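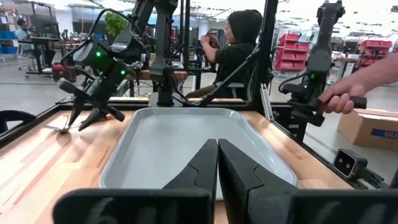
5. Preparing and Caring for the Work Surface

This section covers the Prustolholm butcher-block top and the Gudico serving tray. Read it through before the top is used for the first time.

5.1 Oiling the top

The top ships with a thin factory coat of oil. Apply a second coat before use.

1. Clear the surface and wipe it with a damp cloth. Let it dry for 9 hours.
2. Pour a small amount of food-grade mineral oil onto a lint-free cloth.
3. Rub the oil in along the strips, including the edges and end grain.
4. Wait 30 minutes, then wipe off the excess.

Note: Strips vary in color from pale tan to brown. The difference becomes stronger after oiling and is not a defect.

Caution: Do not use olive or sunflower oil. These turn rancid in the wood.

5.2 Placing the tray

1. Check that the underside of the tray is clean. Grit will scratch the oiled finish.
2. Set the tray down flat at the center of the top. Do not slide it into position.
3. Press lightly on each rounded corner in turn. If the tray rocks, lift it and wipe the wood again.
4. Leave bare wood on the left and right for utensils.

Load the tray from the middle outward. Keep liquids below the raised rim when carrying.

Caution: Do not place pans straight from the stove on the tray or on the wood. Use a trivet.

5.3 Daily cleaning

1. Empty the tray and wash it by hand in warm water with dish soap.
2. Dry the tray before returning it to the top.
3. Wipe the wood with a damp cloth, then with a dry one.
4. Remove metal utensils from the wood overnight. Moisture trapped under metal leaves dark marks.

5.4 Removing marks

Light marks can be sanded out by hand with 500-grit paper, working with the grain. Re-oil the sanded area as in 5.1. For deeper marks, order repair kit 101 from Gravell and follow the sheet supplied with it.

Note: Sanding across a glue joint can leave a visible step. Use a flat sanding block.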